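How I Get a Stuck Jar Label Off

I save every jar. My husband has given up arguing about it, and the pantry now holds sauce jars, pickle jars and one giant olive jar I'm weirdly proud of! The glue is the annoying part, so let me walk you through my routine.

Fill the jar with hot tap water first and let it sit for a few minutes. The warmth softens the glue from the inside. Then pick at one corner and pull slowly, keeping the paper flat against the glass.
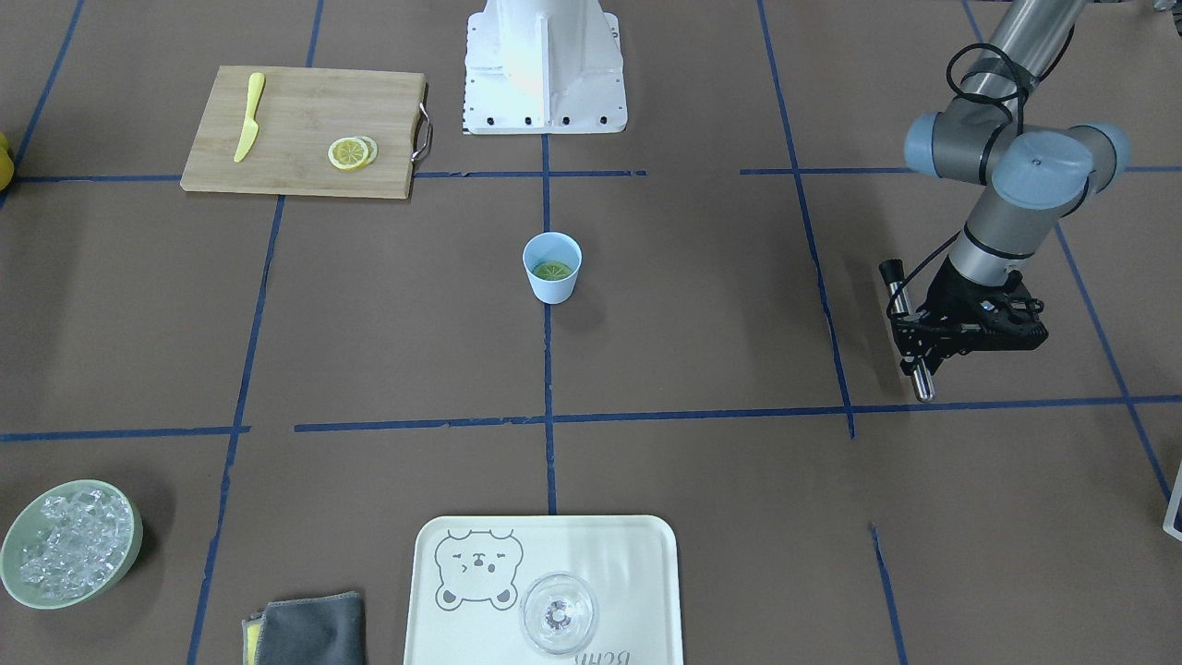

If the label tears (mine usually do), drop the whole jar in a sink of warm water with a squirt of dish soap and go have your coffee. After a good soak most of the paper slides off with your thumb.

Now for the sticky stuff. Mix equal parts baking soda and cooking oil, smear it on thick, and leave it for half an hour.
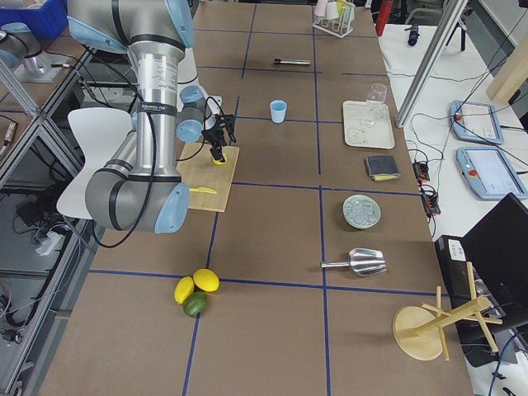
Rub it in circles with an old rag, then wash with plenty of soap, because the oil hangs around. Dry it well before you put the lid back on.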